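Shared supplies deserve a single place
Elville Offices Review, Opinion
21 January 2024

Every September the offices at Elville order stationery for the year, and every winter the same items are requested again. The last return listed 381 requests for tape, scissors and similar goods. Most of these articles had been bought already and were lying in desk drawers.

It is the view of this column that small shared items should be kept in one open bin on each floor. Drawers and lidded boxes encourage people to keep what they have borrowed. An open bin shows its contents to anyone who walks past.

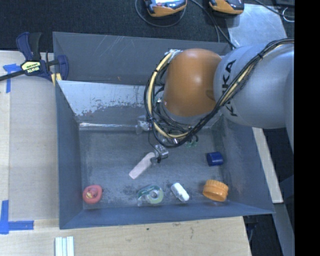
Reading time: 1 minute

A tape dispenser laid on the floor of a wide metal bin can be found without moving anything else. The bin need not be handsome, and scratches and smudges do it no harm. It should, however, be kept sparsely filled. Once articles are piled on one another, staff will stop looking and place a new order.

The Kotar building adopted open storage last year and has kept it. Zevholm still prefers labelled cupboards, which require a key and a person to hold it. The Review would ask Zevholm to try one bin on one floor before the next order is placed.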